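ROB 210 – Handout 6: When the pick goes wrong and the log says it went fine
Welcombe Technical, robot lab. Ginevra Costa. Handed out 1/10/23

Bring this to the lab. Numbers for the write-up are in here, I won't put them on the screen again.

Recap from last time: a fault is the thing that breaks, a failure is what the user sees. Not the same. A worn tendon is a fault. A peg that misses its hole is a failure. You can have either one without the other, at least for a while.

1. The Avance case

Two-arm cell, peg and slot work, ran unattended in June. 1,157 logged grasps. Success flag set on almost all of them. Then someone checked the parts against the log and 18 of the "good" grasps had nothing in the hand at all.

What happened, short version:
- grasp check looked at motor current only
- finger joint on one hand had gotten stiff (old grease, plus a cable tie pulled too tight)
- stiff joint = higher current = "I am holding something"
- arm carried on to the place step with an empty hand

Nothing crashed. That's the bad part – no alarm, no stop, so the log looked clean.

2. Why it got worse

An empty hand that goes down to place still goes down. Planner thinks there is a part between fingertips and board, so it aims for a height that allows for the part. If the offset is wrong you press fingertips into the board. Second problem, the part never left its start spot, and the next move is planned as if that spot is free. So the other arm's path goes right thru it.

Write down for each step: what does the robot believe, what is true. Two columns. Most of the marks are in the second colum.

3. Fixes they tried

Raise the current threshold. Worked for the stiff hand, then thin pegs stopped registering. Classic.

Check finger position as well as current. Better. Fingers closed all the way = no part. Weak for the very thin pegs, where closed and almost closed look the same to the sensor.

Look again with the camera after the lift. Slow but it catches the rest. Final version used position plus camera and left current as a warning only.

4. Safety side

Force limit on the place move: 30 N. If it trips, both arms hold, not only the one that tripped. No reaching in while they hold. Holding is not off. E-stop first, then wait 15 seconds, then hands in.

Cables: check slack on both arms before you start, full reach, slowly. A cable that pulls tight at the end of a reach shows up as force and you'll chase the wrong fault all afternoon.

5. Two arms at the peg board

For each view, say which blue parts are upright and which are lying down, then say what a current-only check could tell you about that. (Not much.)

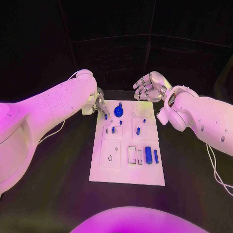 Same board, same two arms:
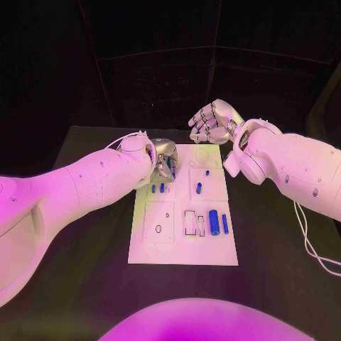
Huvport wrote back after reading a draft of these notes and said the camera check shouldn't get off so easy, their own one passed empty hands whenever the light changed, and they would want a weight reading at the wrist before trusting any of the three.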